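Ticket: arm stops dead over freezer, "position error, joint 5", bottle half in
Project: Tumel restocking cell
Component: wrist / motion
Status: open (was closed, was open, was closed)
Priority: whatever sits above "annoying"

Summary

Tumel moves drinks between a shopping basket on the floor and a chest freezer. On a good day it does this with the calm of a night-shift shelf stacker. Since the November update to the Liltia motion package it has developed a habit of halting over the freezer opening, throwing a joint 5 position error and holding whatever pose it happens to be in. The pose is never a dignified one.

Joint 5 is the wrist bend. The fault has never once appeared over the basket, only over the freezer, so the first theory was that the freezer was to blame. I spent a morning on that theory and would like it back.

What the cell looks like

Freezer against the wall, basket on the floor to the right of it, curtain behind the basket. The freezer is a SAST chest model with penguins on the front. The penguins have been ruled out.

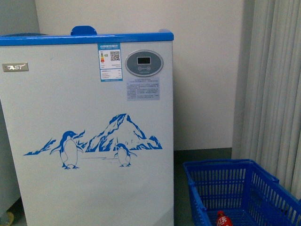
Steps to reproduce

1. Load the standard pick routine, one bottle, speed at 100 per cent.
2. Let it pick from the basket. This works. It always works, and if you are demonstrating the fault to somebody it will go on working until they leave.
3. Let it carry the bottle across and start down into the freezer.
4. Wait. In a run of 40 cycles I get between three and five stops.
5. Clear the error, jog upwards by hand, rescue the bottle, apologise to the bottle.

Things tried so far

Turned it off and on again. Improved matters for exactly as long as it was off.

Recalibrated the wrist camera. I had half convinced myself the grip was starting crooked and the wrist was twisting to make up for it. The pick view says otherwise: bottle lengthwise on the basket floor, cap towards the far side, a finger coming in on either side with space to spare. Calibration numbers before and after were the same to the last digit. I have kept both sets out of spite. 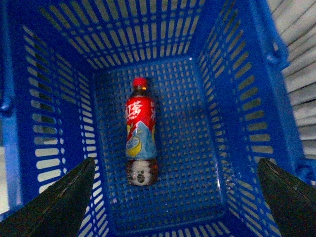 Reply from Liltia support: Please don't recalibrate again, it will overwrite the log we need. A joint 5 error at the low end of the reach is usually the following-error limit. The update lowered the default from 1000 counts to 900. Could you put it back to 1000, run the same 40 cycles and send us the trace, including the two seconds before each stop?

Put it back to 1000. Ran the 40. Two stops, so fewer, but I don't count "fails less often" as a repair and I'd rather you didn't either. Trace is attached to the ticket. In both stops the error climbs steadily from the moment the wrist starts to bend, which to my eye looks like something dragging, and a limit set too tight would have no business looking like that.

Closed by system: no activity.

Reopened by me: there was activity, it was just me swearing at a wrist.
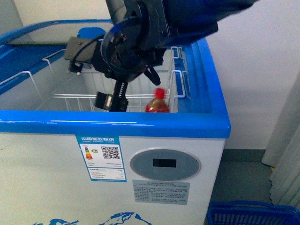
Next suspect is the cabling. The harness was re-dressed in the same week as the update, which nobody wrote on the ticket, including me, who did it. The blue cable makes a loop round the wrist, and there is a black one arcing over from the bracket as well, so between them they have plenty of chances to go tight when joint 5 bends for the descent. Over the basket the wrist hardly bends, which would fit. I moved the joint by hand with the power off and felt it stiffen near the bottom of its travel. Not proof, but more than I got from the freezer.

To do

- Free the blue cable from its first clamp and repeat the hand test.
- If the stiffness goes, re-route with more slack. Tamiru has a spare set of clips in the wider size.
- Put the limit back to 900 once it's fixed. Leaving it at 1000 would only hide the next one.
- Run at 40 per cent speed until then, and keep hands out of the freezer while the arm is powered. A halted arm is holding position, and it can move as soon as the error is cleared. Wiltus site rules say the same in longer words.
- Do not close this ticket automatically. I will find out which setting does that and raise a ticket about it.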